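Table tasks working group
Minutes of the meeting of 05/12/2023
Held in the small room at Havholm. Apologies: none.

1. Minutes of the last meeting
Agreed, with one change. Item 4 should read "recorded", not "learned". The chair asked that the two words be kept apart from now on.

2. Where we stand
The tray and crockery set has 794 examples on disk against the 600 asked for in August. The chair asked what the extra had bought us. The Pilivetti side replied that more is generally better. The chair said this had been the answer in August as well and asked for something that could be checked.

163 examples are still without labels. Labelling is with Drundberg, who have given no date.
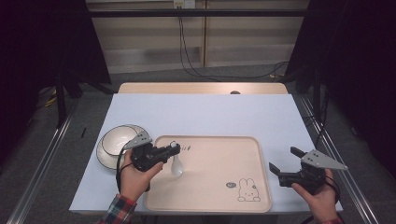 3. Variety
The longest item. Omerović had sent a note saying the set covers "everyday handling". Several present doubted it. The same tray, the same saucer and the same small bottle come up again and again, on the same pale table top, and a model that does well on those may have picked up little beyond our furniture. It was put to the meeting that starting positions differ from one example to the next. The reply was that they differ by as much as a person can be bothered to move a tray, and that people get tired in the afternoon.

Agreed to hold back 86 examples that no one trains on, and to choose them before the next run starts. A proposal to pick them by eye was turned down. They will be drawn by lot.

4. Two-handed work
Operators report that the left hand does most of the picking up and the right mostly waits. Pilivetti see no harm in this. The chair said that if the right hand waits in the examples, it will wait in the results, and then we shall be asked why we paid for two. Operators to swap hands on every other example for one week. It was noted that this will slow things down and that the first day or so will look clumsy.
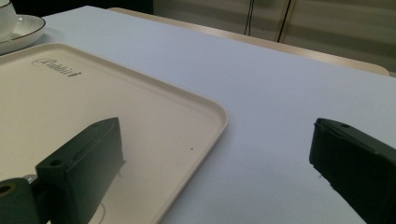 5. Failed attempts
At present a dropped or missed item is deleted and done again. Drundberg would like these kept and marked. Omerović's view is that they muddy the set. No agreement. Deletions to stop until the next meeting, so that there is at least something to look at. Failed attempts go in a separate folder and are not to be added to the total in item 2.

6. Any other business
The progress chart for the wall was shown. It counts examples only. The chair declined to have it put up.

7. Actions
Havholm: draw the 86 and lock the folder.
Pilivetti: one page on what the examples past 600 have changed, with figures.
Drundberg: a date for the labels.
Omerović: a list of other trays and dishes, with prices.

Next meeting to be fixed once Drundberg's date is in.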